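Volunteer Letter Writers and Readers Wanted – The Mansour Pen Pal Exchange

February 2, 2022

Do you still keep a shoebox of old letters somewhere? Do you get a little thrill when there's a real envelope in the mailbox, with a stamp on it and your name in somebody's own handwriting? Then we would love to hear from you!

The Mansour Pen Pal Exchange matches adults who enjoy writing letters with older neighbors who would enjoy getting them. We began as a handful of friends passing notes back and forth to the residents of Elari House, and we have grown quite a bit more than any of us expected (last year 963 letters went through our hands, and we read the funny ones out loud whenever the writers said we could). We are now looking for new people to join us for the spring round, which starts in March and runs for 3 months.

You don't need beautiful handwriting, and you certainly don't need to be a writer. Some of our best loved letters have been about a stubborn tomato plant, a bus that never came, or what somebody's grandmother put in her soup. If you can fill a page or two every other week and you like hearing about other people's lives, you will fit right in. We are also hoping to find a few patient folks to read letters aloud to residents whose eyesight isn't what it was, and to write down their replies for them. Readers usually give us one afternoon a week, and the kettle is always on.

We meet in the upstairs room at 647 Moltulero Street, where there are big tables, plenty of pens and more paper than we could ever get through. Come and write with us if you like company while you work – or stay home and write in your slippers, which plenty of our regulars prefer.
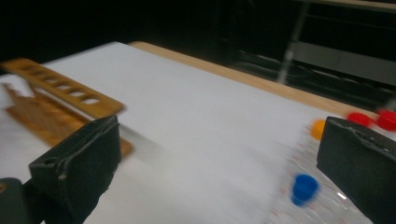 What we ask of you

You should be 18 or older and able to stay with us for the whole round. It is hard on a pen pal when the letters stop halfway through, so please think about your calendar before you sign up. Readers will need to complete a background check, and we cover the cost of that. Everyone comes to one welcome evening, where Rachid Benmoussa goes over privacy, how the matching works, and what to do if a letter worries you.

What you get from us

Stationery, stamps, a pen pal matched to your interests as closely as we can manage, and a bus pass for readers. This is an unpaid role. There is a potluck at the end of the round, and pen pals who would like to meet in person can do so there – some of them are so shy for the first ten minutes, and then you can't get them to leave!

How to apply

Write us a letter, of course! Tell us a bit about yourself, what you like to talk about, and whether you would like to be a writer, a reader or both. Mail it to Dalia Hegazy, Mansour Pen Pal Exchange, 647 Moltulero Street, or drop it in the green box by the front door. Please include a phone number so that Dalia can call you to set up a time to chat. Large print and Spanish versions of this notice are available at the front desk.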